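About Kitdale Preserves

G'day, I'm Shazia, and I make marmalade. Lots of it, and some chutney, and in a good winter more lemon curd than any sensible person should have in the fridge at once.
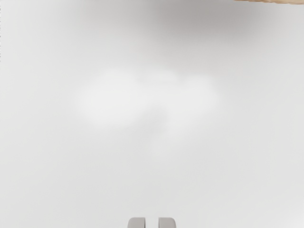 I started out with one Seville orange tree at the back of a rental in Jedmont and a recipe from my aunty that said "sugar, enough". It took me three winters to work out what enough was! The first batch set so hard I bent a spoon in it, and the second one we poured over ice cream and called a sauce. By the third I had something I was happy to give the neighbours, and one of them, Mi-kyung Ban, asked if she could buy a dozen jars for her café. I said yes before I'd worked out where I was going to get a dozen jars.

Mi-kyung is my business partner now. She does the ordering, the labels and the accounts, and she's the reason you can read the use-by date (my handwriting is shocking). Noman Jadoon joined us a bit later to run the kitchen. He used to be a pastry cook and he's very particular about peel – he likes it cut fine and even, I like it chunky, so we sell both and keep a friendly eye on which one goes first.

We still cook in small pots, 5 kilos of fruit at a time, and a busy day is around 100 jars. Most of our citrus comes from the Grewal orchard up the road, and we'll happily take your backyard fruit as well. Bring us a bucket of lemons, limes, cumquats or grapefruit and we'll swap you for jars. Please don't wash them first, and leave a bit of stalk on if you can.

Flavours change with the season. Seville orange is a winter thing and it's usually gone by November, when we move on to apricot jam and Noman's green mango chutney, which has a fair bit of chilli in it – start with half a teaspoon.

The shop's at 186 Clitar Road, through the side gate and past the lemon tree. We open at nine and shut at three, or a bit earlier if the shelves are bare. There's always a tasting jar open on the counter and usually some toast going, so come in and say hello!

Shazia Bajwa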